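The year I stopped following the recipe

My aunt's tomato soup recipe is written on the back of a water bill, and it has no amounts in it. I've had it for most of my adult life. It says tomatoes, the good kind, then onion, then "enough" of the oil, and at the bottom in different ink it says don't rush. For years I thought of it as a memento more than a thing you could cook from, and whenever I wanted soup I went and looked one up, something with teaspoons in it.

I came back to it this March because I was sick of winter food and because I had told Romana Halás I would bring something to her supper. Romana has been having people over once a month since she moved to Alness, which if you don't know it is a town with one good bakery, one long hill and a great deal of wind. There were going to be 14 of us. I had never in my life made soup for 14. I said yes on the phone in the cheerful voice I use when I haven't thought about something at all, and then I hung up and went to look at my pots.

I own one big pot. It came from a hardware store in Galport that was closing down, and it has a lid that belongs to some other pot, and I love it more than is reasonable. It would have to do.

So I did a practice batch the week before, and I want to tell you about it because it was awful. I'd bought the tomatoes in a hurry, the hard pinkish ones that have been riding in a truck since who knows when, and I'd decided that "enough" oil meant a couple of spoonfuls, because that's what a sensible recipe would say. I cooked it for half an hour. It tasted like warm water that had once been introduced to a tomato. I ate it anyway, standing at the stove with a lot of bread, and I thought about my aunt, who was never in a hurry in her life and who used to let a pan of onions go so long that you forgot she was cooking anything. You'd be off in the other room playing cards and then the smell would reach you and you'd lose your place in the game.

What I had been doing, I think, is treating the soup like a weeknight problem. Get it hot, get it in a bowl, move along. And there is nothing wrong with that on a weeknight! But her soup was an afternoon. The onions alone were most of an hour, on a flame so low you had to bend down to see whether it was still lit.

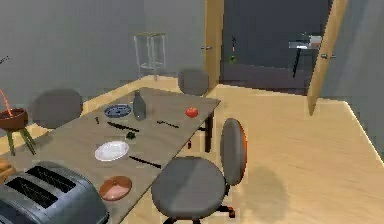

Yu-ting Tse wrote back, when I grumbled about all this in my last post, that out-of-season tomatoes can be brought around if you roast them first, cut side up, with salt and a little sugar, until they slump and the edges go dark. Don't peel them, the comment went on, and don't you dare throw out the juice in the pan, that's the soup right there. And if they still taste like nothing, use canned and stop feeling bad about it.

Well, I did both. I roasted two trays of fresh and then opened cans for the rest, and I will say right now that I could not tell you at the table which spoonful was which. The kitchen smelled wonderful. I had the oven going all morning and the window open in spite of the cold, and I had the radio on low, and I did the onions the way she did them, on the smallest burner, stirring when I walked past and otherwise leaving them be. I read 7 whole chapters of a mystery while they cooked. (The sister did it. I'd guessed the dentist.)

The oil was the part I had to be brave about. I poured until it felt like enough, and then I thought about my aunt's face, and I poured some more. It sat on top in little gold coins and I worried about it for an hour, and then it all went in together and turned the whole pot silky. I have been stingy with oil for twenty years and I'm sorry.

Getting it to Alness was its own adventure. I wrapped the pot in two bath towels and wedged it in the passenger footwell with a bag of potatoes on either side, and I took the hill at the speed of a parade float, with a line of very patient cars behind me. I lost maybe a ladleful to the towels. Romana came out to the curb in her slippers to help me carry it in.

Thiện Trình had brought flatbreads, and Sachiko Maruyama had made a cabbage salad with sesame that I have thought about every day since, and there was a cake whose maker never owned up to it, though I have my suspicions. We didn't have enough matching bowls so a few people had their soup in mugs, and I came away believing that a mug is the better way to eat it. You can hold on to it and wander around. Somebody asked for the recipe and I told her what was on the water bill, and she waited for the rest of it, and I had to say that was all there was.

I did try to write it out properly when I got home -- cups, minutes, oven temperature, the works. I got as far as the onions. How long? Well, it depends on the onions. How brown? Sort of the color of a violin. I could hear how I sounded. I crossed it out and started over on a clean card and ended up with a list of five things and the words low heat, and then I put it in the drawer with hers.

Next month is at Tin-yau Sin's place and I've been asked to bring the soup again, though I had been hoping to get in on the salad side of things. I still need to get the towels clean. If anyone knows how to get tomato and oil out of a cream-colored bath towel, please leave me a note underneath, I've tried dish soap and I've tried the sun.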